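Print this article | E-mail this article

The Mismatched Drawer

Iridescent knives, scrollwork forks and slotted holders are being sold as the cure for a boring table. I have my doubts.

February 2023

A friend of mine threw out a perfectly good set of stainless flatware last year. It had done nothing wrong. It was plain, it fit the drawer, and every fork looked like every other fork, which had apparently become the problem. In its place she has what the shops like to call a "collected" table – a bit of gold, a bit of rainbow, a few colored plastic pieces for the yard – and she now spends part of every evening sorting it.

I have spent the winter reading flatware catalogs, and they all want to sell me her drawer. Clelico will send you a mixed box for $90. Stullurer has a filigree line in which the handles do most of the talking. Follomine, which used to make sensible storage, has moved on to holders with slots in the sides and a booklet on how to "style" them. One catalog claimed 1134 possible place settings from a single order. I can't think of a dinner guest who would stay for the second.
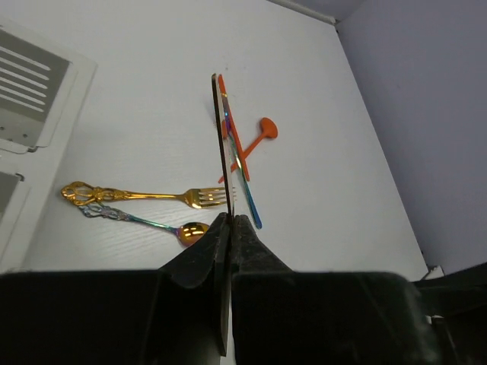

My complaint starts with the handles. An openwork handle is a lovely thing to look at across a table and a poor thing to hold through a plate of short ribs. It also has holes, and food finds holes. The catalogs advise a soft brush. I would advise asking who in your house is going to use the soft brush, and how often, before you send anyone money.

Then there is the color. Rainbow finishes on steel can be tough or they can be a thin coat that goes dull where your thumb sits, and the box rarely tells you which. Győri, a small shop that sells by mail and at a few spring fairs, at least prints the care instructions on the outside. They say to wash by hand. That is an honest answer and, for most families, a reason to keep walking.

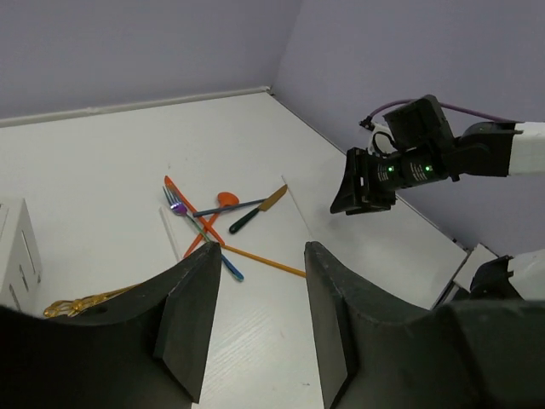 Can you put plastic and metal pieces out at the same meal?
Of course you can, and people with small children have done so forever without calling it a look. Just keep the plastic for soft food. A plastic knife will spread butter all day, but it won't do much for a pork chop.

The holders deserve a closer look, if only because they are the one part of this trend with a job to do. Wet flatware needs air. A caddy with open sides lets the water out, and a closed crock keeps a small pond at the bottom. So far, so good. The trouble is that slots wide enough to look nice are also wide enough for a thin handle to poke through, and then the whole thing has to be emptied to free one spoon.

Feet help. A holder that stands a little off the counter dries underneath, and one that sits flat leaves a ring. I have never seen this mentioned in a catalog, though Follomine found room for 17 photographs of lemons.

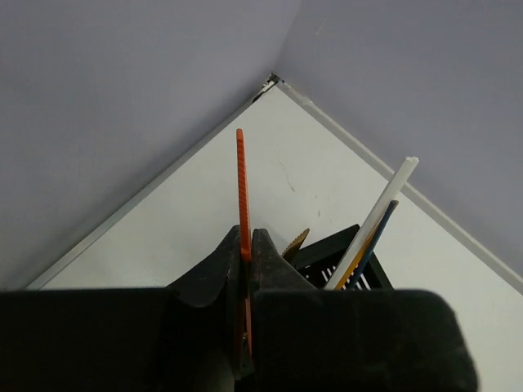
Should handles go up or down in a holder?
Handles up for anything with an edge or a point, so that fingers don't meet it first. Spoons can go either way, although bowls up dry faster and take up more room.

If you must mix, I would start small. Keep the set you have. Buy one fancy fork and one fancy spoon, use them for serving, and leave the eating to the plain ones. Wait until April, when the fair tables come out and you can pick a piece up and feel whether it is balanced or just heavy at the wrong end. If you still want the whole rainbow after that, it will still be for sale. 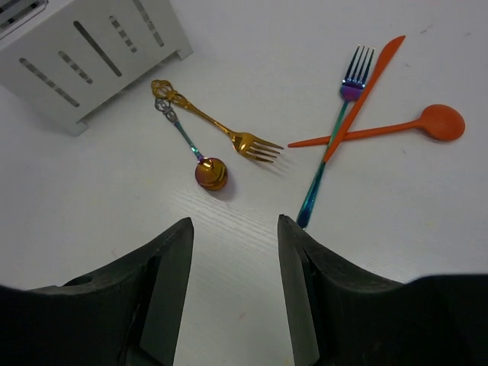
Follomine, asked about my objections, replied that its customers enjoy sorting and that a full holder on the counter "makes people want to set the table." Perhaps it does. In my house the person who wants to set the table has yet to be identified, and a spoon with a purple handle is unlikely to bring them forward.

My friend, for what it's worth, went looking for her old set at the thrift store where she left it. It had sold.

Shares: 3000 | Comments: 17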